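로봇은 어떻게 꽃 꽂는 법을 배울까?

글 노트부르가 임호프 | 옮긴이 편집부 | 12월호 '기계는 무엇을 배우나'

공유 158 · 댓글 17

자전거를 처음 배우던 날을 떠올려 봅시다. 누군가 옆에서 "왼발로 페달을 밟고, 핸들은 똑바로 잡아"라고 말해 주었을 것입니다. 그런데 그 말만 듣고 바로 탈 수 있었나요? 대부분은 그러지 못합니다. 다른 사람이 타는 모습을 보고, 직접 타 보고, 몇 번 넘어진 다음에야 몸이 알게 됩니다.

로봇도 비슷한 문제를 겪습니다. 로봇에게 일을 시키는 오래된 방법은 명령을 하나하나 적어 주는 것입니다. "팔을 앞으로 뻗어라. 손가락을 오므려라. 팔을 들어 올려라." 이렇게 적은 명령의 묶음을 프로그램이라고 합니다. 자동차 공장처럼 똑같은 부품이 늘 똑같은 자리에 놓이는 곳에서는 이 방법이 아주 잘 통합니다.

하지만 부엌이나 거실은 공장과 다릅니다. 컵은 어제와 다른 자리에 있고, 양말은 뒤집혀 있고, 꽃은 줄기마다 굽은 모양이 다릅니다. 이런 경우를 모두 명령으로 적으려면 끝이 없습니다. 그래서 연구자들은 다른 방법도 씁니다. 사람이 일을 하는 모습을 예시로 많이 보여 주고, 컴퓨터가 그 안에서 규칙을 찾게 하는 것입니다. 이것을 '학습'이라고 부릅니다.

예시 하나에는 무엇이 들어 있을까?

소르키코(Sorkico)라는 작은 회사에서는 로봇 팔에게 집안일을 가르칩니다. 이곳에서 말하는 예시 하나는 일을 처음부터 끝까지 한 번 해 본 기록입니다. 기록에는 두 가지가 함께 담깁니다.

첫 번째는 로봇이 본 것입니다. 카메라가 짧은 시간마다 사진을 찍습니다. 이 사진들을 이어 놓으면 동영상이 됩니다.

두 번째는 로봇이 움직인 것입니다. 팔의 관절이 얼마나 굽었는지, 집게가 얼마나 벌어졌는지가 숫자로 적힙니다. 사람으로 치면 어깨, 팔꿈치, 손목의 각도를 계속 적어 두는 것과 같습니다.

두 기록은 시간이 딱 맞아야 합니다. 사진에는 꽃다발이 멀리 있는데 숫자는 벌써 집게를 오므렸다고 적혀 있으면, 컴퓨터는 허공을 잡는 법을 배우게 됩니다.

팔은 누가 움직일까?

예시를 모으는 동안에는 로봇이 아직 일을 할 줄 모릅니다. 그러니 사람이 대신 움직여 주어야 합니다. 소르키코의 스튜어트 세지윅 씨는 이 일을 하는 '조종사'입니다. 세지윅 씨는 양손에 손잡이를 하나씩 잡습니다. 왼손을 움직이면 로봇의 왼팔이 따라 움직이고, 오른손을 움직이면 오른팔이 따라 움직입니다. 손잡이의 방아쇠를 당기면 집게가 닫힙니다.

"처음에는 장갑을 세 겹 끼고 바느질하는 느낌이었어요. 집게에는 손가락이 두 개뿐이니까요. 손목을 어느 쪽으로 돌려야 하는지 자꾸 헷갈렸습니다."

조종사는 급하게 움직이지 않습니다. 너무 빠르면 사진이 흐려지고, 물건도 떨어뜨리기 쉽습니다. 그렇다고 중간에 오래 멈춰서 생각해도 곤란합니다. 로봇이 멈추는 것까지 따라 배우기 때문입니다. 시작하기 전에 순서를 머릿속으로 정해 두는 것이 좋습니다.

왜 꽃일까?

소르키코가 이번에 고른 일은 말린 꽃다발을 꽃병에 꽂는 것입니다. 이 일에는 '니암웨야(Nyamweya)'라는 이름이 붙었습니다. 말린 꽃은 로봇에게 어려운 물건입니다. 세게 잡으면 줄기가 부러지고, 약하게 잡으면 미끄러집니다. 꽃 부분은 넓게 퍼져 있어서 꽃병 입구를 가리기도 합니다. 물건 전체의 모양도 잡을 때마다 조금씩 달라집니다.

꽃병도 쉽지 않습니다. 입구가 좁으면 줄기 끝을 정확히 맞추어야 합니다. 꽃병을 건드리면 넘어질 수도 있습니다. 사람은 손끝의 느낌으로 금방 알아차리지만, 카메라만 보고 움직이는 로봇은 줄기가 입구에 들어갔는지 눈으로 확인해야 합니다.

로봇의 눈높이에서 보면 작업대는 이런 모습입니다. 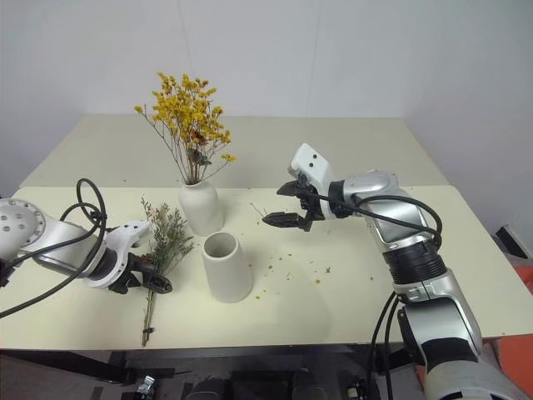 꽃다발 하나는 뒤쪽 꽃병에 꽂혀 있고, 다른 하나는 비어 있는 앞쪽 꽃병 옆에 누워 있다. 왼쪽 집게는 줄기 위에, 오른쪽 집게는 벌어진 채로 있다.

누워 있는 꽃다발의 줄기 끝 가까이에는 짙은 색의 작은 끈이 묶여 있습니다. 줄기가 한 묶음으로 모여 있으면 집게로 한 번에 잡을 수 있습니다. 상 위에는 꽃에서 나온 것 같은 노란 부스러기와 초록 부스러기도 보입니다. 이런 작은 것들도 사진에 그대로 담깁니다. 예시를 배우는 컴퓨터는 부스러기가 있는 상과 깨끗한 상을 둘 다 만나 보아야 합니다.

똑같은 예시만 있으면 안 된다

니암웨야를 위해 모을 예시는 430개입니다. 한 번 잘한 것을 430번 베끼면 되지 않을까요? 그렇게 하면 로봇은 그 한 가지 상황만 외웁니다. 꽃병을 손바닥 너비만큼 옮겨 놓으면 엉뚱한 곳에 꽃을 내려놓을지도 모릅니다. 수학 시험을 준비하면서 한 문제의 답만 외운 것과 같습니다.

그래서 한 번 기록할 때마다 무언가를 바꿉니다.

- 꽃다발이 놓인 방향
- 꽃병의 자리
- 꽃다발의 종류
- 방의 밝기
- 두 팔이 출발하는 위치

바꾼 내용은 기록장에 적습니다. 소르키코 사람들은 이 기록장을 '포바르(Povar)'라고 부릅니다. 금요일 오후에는 다 같이 포바르를 펴 놓고 빠진 경우가 없는지 살핍니다. 꽃병이 늘 오른쪽에만 있었다면 다음 주에는 왼쪽에도 놓습니다.

실수한 기록은 버릴까?

꽃다발을 떨어뜨렸다고 해서 무조건 지우지는 않습니다. 떨어뜨린 뒤 다시 잡아서 꽂았다면 쓸모 있는 기록입니다. 로봇도 나중에 떨어뜨릴 수 있으니, 다시 잡는 방법을 알아야 합니다. 반대로 카메라가 꺼졌거나 사진과 숫자의 시간이 어긋난 기록은 뺍니다. 끝까지 하지 못한 기록에는 '실패'라는 꼬리표를 붙여 따로 보관합니다.

꼬리표 붙이는 일은 사람이 동영상을 보면서 합니다. 지루하지만 건너뛸 수 없습니다. 꼬리표가 틀리면 컴퓨터는 실패한 동작을 좋은 동작으로 알고 배웁니다.

다 모은 다음에는

예시가 모이면 컴퓨터는 그것을 여러 번 되풀이해서 봅니다. 사진을 보고 다음 움직임을 짐작한 뒤, 사람이 실제로 움직인 숫자와 비교합니다. 많이 틀렸으면 자기 안의 숫자들을 조금 고칩니다. 이렇게 짐작하고 고치는 일을 계속하면 짐작이 점점 사람의 움직임에 가까워집니다.

그다음은 시험입니다. 이번에는 세지윅 씨가 손잡이를 놓고 로봇 혼자 움직입니다. 꽃병과 꽃다발은 예시에 없던 자리에 놓습니다. 시험은 모두 80번 하기로 정해 두었고, 잘 안 되는 자리가 나오면 그 자리의 예시를 더 모읍니다.

집에서 해 보기

친구 한 명과 긴 나무젓가락, 종이컵, 빨대 몇 개를 준비합니다. 빨대를 고무줄로 묶어 상 위에 눕혀 둡니다. 한 사람은 '로봇'이 되어 눈을 감고 젓가락을 잡습니다. 다른 사람은 말로만 알려 주어 빨대 묶음을 종이컵에 넣게 합니다. 몇 마디가 필요했는지 세어 봅니다.

다음에는 '로봇'이 눈을 뜨고, 친구가 하는 모습을 세 번 본 뒤에 따라 합니다. 종이컵의 자리를 바꾸어서도 해 봅니다. 두 방법 가운데 어느 쪽이 빨랐는지 공책에 적어 보세요.

낱말 풀이

관절: 팔이 굽거나 도는 부분. 로봇 팔에는 모터가 들어 있다.
집게: 로봇 팔 끝에 달려 물건을 잡는 부분. 그리퍼라고도 한다.
예시: 일을 한 번 하는 동안의 사진과 움직임을 함께 적은 기록.
꼬리표: 기록이 성공인지 실패인지 알려 주는 표시. 라벨이라고도 한다.

ⓒ 긱게이트(Gikgate) 어린이 과학. 허락 없이 옮겨 싣지 마세요. | 문의하기 | 맨 위로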